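4.2 Contact-aware replanning near wire structures

The planner described in Section 3 assumes that the scene map is complete before a motion starts. In a kitchen this assumption fails most often at the dish rack. Thin steel rods return few valid depth points, and the ones that do come back tend to be smeared between the rod and whatever lies behind it. In early trials with Jevex, our motion stack, the fused map either dropped the rods or merged them into one solid slab. Dropped rods led to collisions. A solid slab made the planner reject almost every grasp on an item resting on the rack.

We therefore split perception into two layers. The coarse layer is built from the head view and is used for base placement and for the first part of the arm motion. The fine layer is built from the wrist view once the gripper enters a box drawn around the rack, and it replaces the coarse layer inside that box. Flat items are handled as planes with a fitted outline. Rods are handled as line segments with a fixed radius (Figure 4).

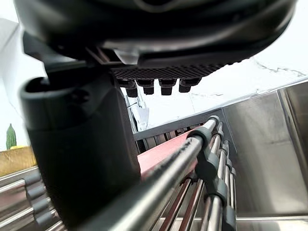
Figure 4. Input to the two map layers. (a) Wrist view at the dish rack, with a red flat item on the rods. (b) Head view, with a white cup in the robot hand.

Line segments are extracted with Likden, a small detector trained on 200 hand-labeled wrist images. Each segment is tracked over a sliding window of 30 images, and is added to the map only when its direction stays within 4 degrees over the full window. Segments that fail this test are kept in a separate list and raise the cost of nearby paths without blocking them. We found this soft treatment necessary on polished steel, where reflections produce short false segments that follow the camera. A reflection that moves with the wrist rarely passes the direction test, but it can survive for several images before it is dropped.

The gripper itself takes up a large part of the wrist view. We mask it with a rendered model of the housing and finger at the current joint state, grown by a fixed margin to absorb calibration error. Masked pixels are treated as unknown. The first version of the mask treated them as free space, which let the planner erase rods it had already mapped as soon as the finger passed in front of them. The masking code was rewritten by Adhiambo Khaemba and now runs before fusion.
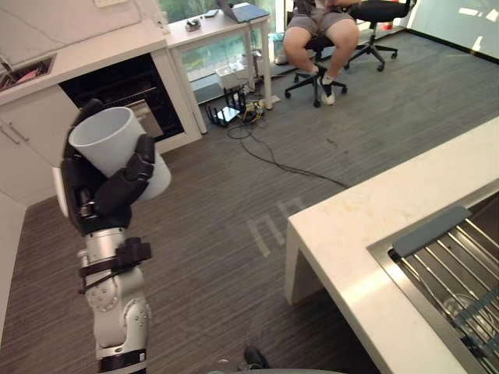
Once an object is in hand, its shape must be added to the arm model for collision checks. Cups are approximated by a cylinder whose axis is estimated from the visible rim and side wall. The estimate is refreshed during transport, and a change in the axis above a set threshold triggers a replan. The approximation ignores the opening, so the planner will not attempt to lower a cup over a peg or a rod. Placing cups upside down on a rack is outside the scope of this section.

Replanning takes over 165 ms when the fine layer changes, with most of the time spent rebuilding the distance field. During that time the arm continues on the last valid path at reduced speed. If the remaining path is too short to cover the delay, the controller brings the arm to a stop and holds position until a new plan is available. Both cases are logged with the map state, so that a failed motion can be replayed offline against a different set of planner weights.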